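Buying a Used Play Kitchen: Questions We Get

Fiachra Moriarty answers the questions that come in most often through the Nesport secondhand toy pages. He has opinions and you are free to ignore them.

Is a used play kitchen really a bargain?

Sometimes. Sellers like to quote the price they paid, and that number means very little once the box is gone. Ask what the same kitchen sells for today, new, with all its parts. If the used one costs more than half of that, I'd want it complete, clean and close enough to carry home. Most listings I see fail on at least one of those.
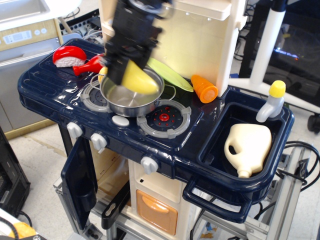 Page last changed: September 15, 2025

The listing says "like new." What does that mean?

It means the seller would like you to come over. Ask for a photo of the underside, the inside of the oven door and the back panel. Those are the places people don't wipe. A seller who is willing to take those photos usually has a decent kitchen. A seller who answers "it's fine, trust me" has told you enough.

Are missing parts a big deal?

Depends which parts. Missing food is nothing. A missing door hinge is the end of the conversation for me. Knobs are in the middle: you can sometimes get them, but "fits most models" on a spare parts site should be read as "fits some model, once." Measure the post the knob sits on before you order. I have 2 bags of knobs in a drawer that fit nothing in this house.

Should I pay extra for lights and sounds?

I wouldn't. Sound units are usually the first thing to quit, and when they don't quit, you may wish they would. Open the battery door before you hand over any money. White or green crust on the contacts means old batteries leaked. It can often be cleaned up with a cotton swab and a little vinegar, with the batteries out, but a price that assumes working electronics should come down.

What about the ones sold with "over 100 accessories"?

Count them yourself if you care to. Sets like that get their numbers from paper coins, sticker sheets and eggs that come apart into halves — each half counted, of course. Children tend to settle on a pot, something to stir with and a few foods they like. The rest goes under the couch.
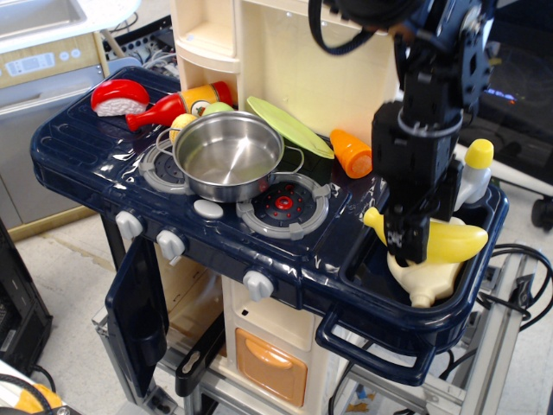
Metal pots or plastic pots?

Metal lasts longer and makes more noise. Check the rims with your finger for sharp spots, and tug on the handles. Thin handles that wiggle can pinch. Plastic pots are quieter and crack sooner. I don't believe either one teaches a child anything the other doesn't, whatever the box says.

Pluvenix or Tarar?

People write in about this as if it were a matter of religion. I've taken apart 2 of each. The Tarar has better screws. The Pluvenix has a better oven door. Neither has instructions you would want to follow without a photo of the finished thing beside you. Buy whichever is nearer and in better shape.

And Bovus?

Bovus kitchens look sturdy in the listings. My trouble is with the panels, which clip together and don't like coming apart again. If the seller has already taken it apart "for easy pickup," look closely at every clip.

How do I clean one?

Warm water, dish soap, a rag, an old toothbrush for the grooves. Skip the magic sponge on shiny plastic, as it leaves dull patches that never come back. Somebody always recommends bleach. I'd save it for the bathroom. Stickers come off with a hair dryer on low and some patience, and the glue left behind comes off with cooking oil.

How long does it take to put together?

The box says 20 minutes. It took me most of an evening, and I've done it before. Used kitchens go slower, as the screws will be in a sandwich bag with screws from something else.

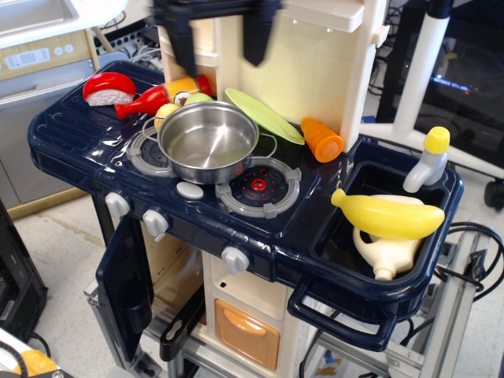
If you can, have the seller leave it in one piece and borrow a bigger car. You lose an hour driving and get the evening back. When it does have to come apart, bag the screws by panel and write on the bag.

Can I check whether it was recalled?

Yes, and do it before you go. Get the model number from the sticker on the back or bottom, then search it on the government recall site for your country. No sticker, no model number, no deal, in my view. "They don't make bad ones anymore" isn't an answer.

Will I get my money back when we sell it?

Some of it, maybe. January is a poor month to sell, with every other family clearing out too. Our pages had 1,532 play kitchen listings at last check, and plenty of those had been sitting a while. Price it to leave the house.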